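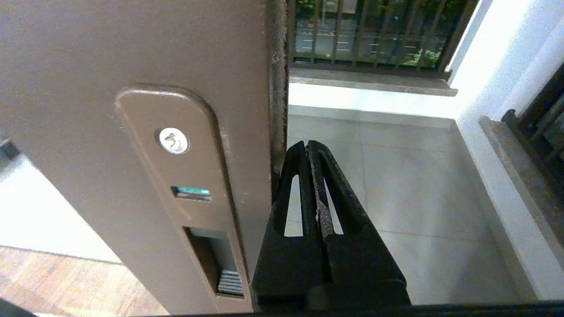

Which part of a brown metal door should be dealt with first, the lock or the rusted edge?
The rusted edge, on the view of the meeting. Corrosion is treated before any lock part is ordered, so that the new plate is fitted against a sound surface.

Dirnalwood Building Upkeep Group
Minutes of the meeting held 24 January 2024

1. Minutes of the previous meeting
The December minutes were accepted with one correction. Under item 4, "door closer" should read "door stop."

2. Matters carried over
2.1 The key register has been moved from the paper ledger to the shared sheet. Old tag numbers are kept in a second column.
2.2 The quotation from Walczak for metal door work was received and circulated. See item 4.
2.3 Drain cover on the lower path: no change. Carried over.

3. Door condition, work order 3084
3.1 The report on the brown metal door was taken as read. The door gives onto the area with the light gray floor tiles and the dark metal railings.
3.2 Door edge. The vertical edge is worn and rusty, with brown and dark spots of corrosion along it. The depth of the corrosion has not been measured. The meeting noted that surface rust and pitting call for different work and that the choice cannot be made from appearance alone.
3.3 Lock plate. The plate is tall with rounded corners, in the same matte brown as the door. It carries a small round silver cylinder near the top and a recessed opening lower down with a ribbed metal latch. No fault has been logged against the latch. It was agreed to leave it in service.
3.4 Indicator. There is a small teal-blue indicator in a slot below the cylinder. The report does not say what it shows. The maker's sheet is to be found before anyone takes the plate off.
3.5 A question was raised about replacing the whole door. The view of the meeting was that this is premature. If the edge is found to be eaten through at any point, the item returns as a replacement and not as a repair.

4. Scope of work and quotation
4.1 Walczak quoted for two options. Option A is to brush the edge back to sound metal, prime and repaint. Option B adds a folded steel cover strip over the full height of the edge.
4.2 Option A was approved, subject to the inspection in 3.2. Option B was not approved. A cover strip adds thickness on the closing side and may trap water behind it.
4.3 Sequence agreed: inspect, mask the lock plate, brush, wipe down, prime, paint. The cylinder slot is to be taped before brushing starts. Dust sheets go down on both sides, with particular care on the wood-patterned floor, where filings can scratch the finish.
4.4 The door is to stand open until the paint maker's stated drying time has passed - it must be held by the stop and not by a wedge.
4.5 Color. The matte brown is to be matched from a sample card held against the door in daylight. Gloss paint was ruled out.

5. Railings and ledges
5.1 The dark metal railings on the gray stone ledges are outside work order 3084. The group will decide on a separate order after the fixings have been checked by hand.
5.2 Floor tile grout: no report received. Not discussed further.

6. Supplies
6.1 Primer stock is 3 cans. This is enough for the door edge and leaves a reserve.
6.2 Sanding sheets, grit 60, to be ordered with the next Skekholm delivery. A finer grade is already in the store.
6.3 The Mimeo label printer is out of tape. Key tags issued in the meantime are to be written in permanent marker and relabeled later.

7. Budget
The maintenance line has around 53 percent remaining for the period. Option A fits within it. Any replacement under 3.5 would need a separate request with two quotations attached.

8. Actions
8.1 Test the door edge with a scraper at top, middle and bottom and record the depth of any pitting. Due before the next meeting.
8.2 Find the maker's sheet for the lock and file a copy with the key register.
8.3 Confirm Option A with Walczak in writing once 8.1 is complete.
8.4 Place the Skekholm order, including printer tape if stocked.
8.5 Check the railing fixings and report under item 5.

9. Other business
The store cupboard shelf list is out of date. To be redone when the new supplies arrive.

Next meeting: date to be sent out with the agenda.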